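El banco tapizado es un asiento corrido, con respaldo o sin él, habitual en cafeterías y salas de espera. Suele atribuirse su difusión a los cafés de Dusville, aunque la única fuente es un folleto comercial de la casa Hyvönen, sin fecha ni firma.

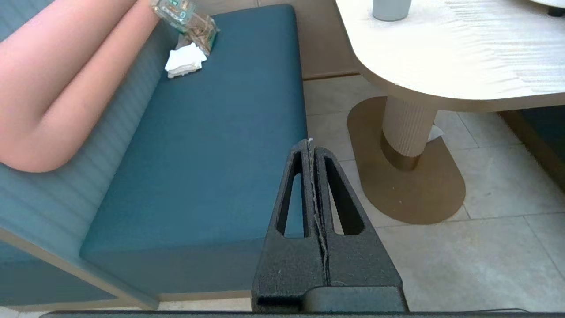
Banco con asiento verde azulado y respaldo de franjas horizontales.

Leena Vainio sostiene que el acanalado del respaldo mejora la postura. El supuesto estudio comparó tres modelos con 37 usuarios y carecía de grupo de control. Konrad Ostrowski lo considera un recurso decorativo; tampoco aporta datos.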